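September, notebook, bench 2. Skorlow trial kit, second morning. Wondimu Kumsa on the keyboard, me at the table.

What we're deciding: keep the Jistel grippers (both arms) past the trial or send the lot back. Task stays the same – steamed buns, steamer tray and plate. Starkach wants an answer on the quote, 13 percent off if we take both arms plus the support plan.

9:40 homed, opened both grippers all the way, checked bolts at the linkages before starting.

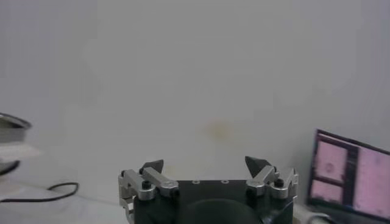 Jistel gripper, fingers open, nothing held.

Opening width is fine for a bun. Pointed tips worry me more, too much squeeze and you get dents. Force set to 32 in their app (no units given, asked support). Default was 100, way too much for bread. App also forgets the setting on restart, so write it on the tape.

Pick from the tray and set down on the plate is the run I care about 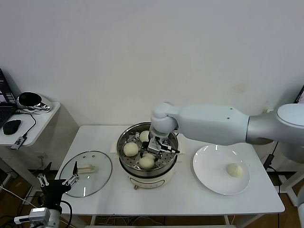
and for that one the arm has to come in over the rim with the cable hanging off the gripper. Need a better cable clip. Skorlow sells one, of course it's not in the kit. Also the manual skips from section 7 to 9, teh missing part is cable routing.

Wrist camera next. Shiny steel is a pain, glare and reflections all over, and a pale bun against it isn't much to go on. Tried the Patwary vision add-on, the free month.

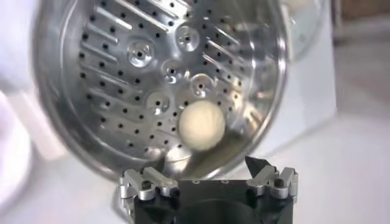

Wondimu Kumsa thinks we should skip the Patwary license and just fix the lighting first, says paying monthly for something a cheap diffuser might solve is silly. Fair. Will try a diffuser after lunch.

Last setup before the break, four in the tray and the plate clear. 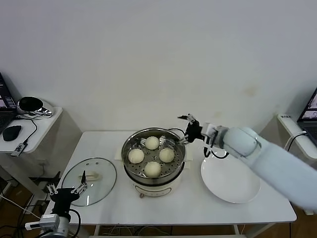 Four buns in the steamer, right gripper over the tray.

To do: email Starkach re cable clip + missing section, ask if the discount holds without suport plan. Diffuser. Leave force at 32.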